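FOR IMMEDIATE RELEASE — 2021-11-24

Kalimo gripper goes up against Tạ in Usstead cup trials

USSTEAD — Side-by-side gripper testing now under way at the Usstead bench. Two arms, one white table, lidded cups. Kalimo fingers first, then Tạ, same arm controller for both. 117 grasps planned per gripper.
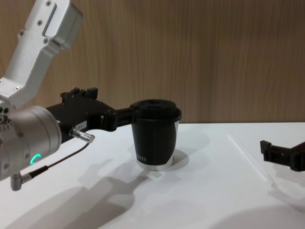
Cups were picked becuase they are hard to hold well. Tapered sides, a lid that can pop. Too much force and the wall buckles, too little and it slips.

"We want the dull numbers — drops, dents, retries," said Hằng Quách, test lead. "Buyers ask us for those every week."

Scoring is by 2 reviewers working seperately. Grip force set at 4 levels, finger pads changed between levels.

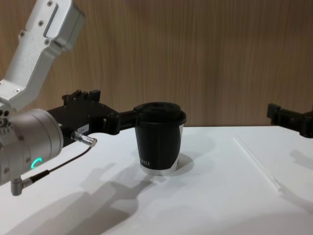
Prirkstead gets the same protocol next, with its own arms and controller. Results from both sites go out together, raw logs included. No ranking until then.

Integrators wanting their own gripper in the next round should write to Thu Chu, trials desk, Usstead. 10 slots open.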